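Jalside Recipe Cards

A small dataset of home recipes, typed up from handwritten cards

Welcome, and thank you for stopping by! Jalside is a collection of 3519 recipe cards, the kind that used to live in tin boxes next to the stove, copied out line by line into plain text. Gadisa Derese started it with his aunt's box of cards (mostly stews and flatbreads, with a surprising number of lemon bars), and Etenesh Mamo joined when the boxes began arriving faster than one person could type.

What you get

There is one file, recipes.csv, with a row for each card. The columns are card_id, box, title, ingredients, steps, yield and notes. The notes column is our favorite and we hope you'll spend some time in it, as it holds everything people scribbled in the margins: "too salty", "double for Easter", "Ruthie's oven runs hot".

The cards come from 14 boxes. The two biggest are named Dorholm and Sleiman after the families who lent them, and they lean heavily toward baking, so please keep that in mind before you draw any grand conclusions about what people ate for supper.

How we typed things

We kept the spelling as written, including "zuchini" in all its forms. Amounts are left alone too, so "butter the size of an egg" is still exactly that. Where a word was lost under a stain we put [unreadable], and 139 cards have at least one of those.

Known problems

Some cards were copied between families, so you will find near-duplicates. Two cards in the Drovetti box have their backs swapped and we still haven't worked out which is which. Canning recipes are old and should not be followed without checking current safety advice.

Building the search index

Run build_index.py from the main folder. It's plain Python, it needs no graphics card, and an older desktop will handle it fine.

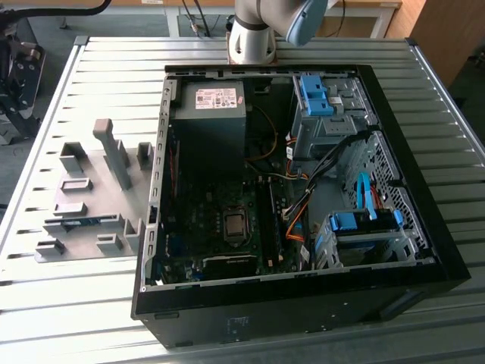

Desktop tower on its side with the side panel off.

Corrections

Open an issue with the card_id and what you think it says. Etenesh goes through them on Monday evenings. The next update is planned for October, with the rest of the Sleiman pickles.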